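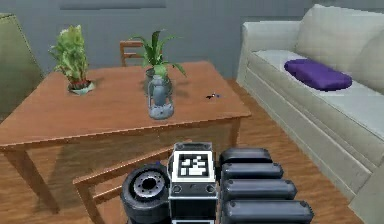
Según Maham Lodhi, la tasa de éxito en simulación no dice nada mientras no se separen los fallos de percepción de los fallos de contacto, y propone no publicar la cifra global en el resumen de Brarnell. Lo discutimos por la mañana. Acepto la separación; la cifra global se queda, pero en tabla aparte.

18/04/2020. Cuaderno de Jesten, política de alcance sobre mesa.

Objetivo de la tanda: medir cuánto depende la política de la posición inicial de la muñeca cuando el objeto es muy pequeño frente a los distractores. Escena de salón, mesa de madera, dos plantas en maceta y un farol gris; el objeto pequeño, a la derecha del farol, sobre la madera despejada. El cojín morado sigue en el sofá, sin intervenir en la tarea.

Condiciones: 500 episodios, semilla fija por bloque, iluminación sin aleatorizar. Se perturba solo la pose inicial. Límite de 35 segundos simulados por episodio. Pesos de marzo, sin reentrenar.

Resultado: 29 fallos. Clasificación a mano, Chibuzor y yo por separado, y luego cotejo. Discrepamos en 4, todos del mismo tipo: los dedos cierran junto al objeto y lo empujan antes de tocarlo con la yema. Chibuzor los pone en percepción (error de profundidad), yo en contacto. Los dejo como «ambiguos» hasta tener el registro de fuerzas.

Observación sobre la cámara de muñeca. Con los dedos extendidos, la mano ocupa toda la parte central inferior de la vista y se solapa con el borde delantero de la mesa. La máscara de autooclusión heredada de Mapplebeck se calculó con la mano cerrada y no cubre el dedo más bajo. Los píxeles del dedo entran en la nube de puntos como si fueran mesa. Explicaría parte del error de profundidad, no todo.

Pendiente:
Recalcular la máscara por configuración articular. Ikechukwu tiene el script a medias.
Repetir el bloque con la máscara nueva y las mismas semillas.
Activar el registro de fuerzas por dedo; estaba desactivado por tamaño de disco.
Preguntar a Derek Hebden si el coeficiente de fricción de la madera es el medido en Warkstead o el valor por defecto del motor.

Nota: no tocar la posición del farol entre bloques. Amarachi quiere variarla, pero eso va en otra tanda, con su propia carpeta.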